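Resident Services: Accessory Trays for Bedrooms

Wotelby reminds residents that small valuables should be kept together before the November room inspections. A shallow tray with a white interior makes a watch or a bangle easy to find.

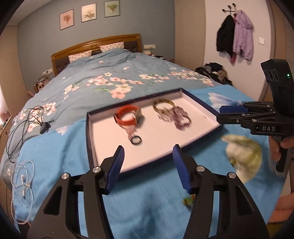

Reading time: 1 minute

Residents are asked to sort their accessories on a clear stretch of the bed. Beaded bracelets, bangles and thin rings may be laid out on the comforter — apart from cords and wires — and checked for damage before they are put away.

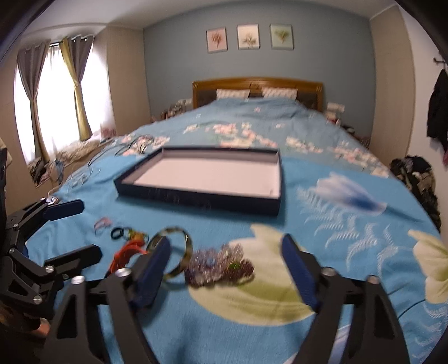
WOTELBY, Oct 25, 2021 — The residence office has set aside 200 trays for distribution. Requests should be addressed to Inese Vasiliauskas and will be filled within 24 hours. One tray is available per bedroom.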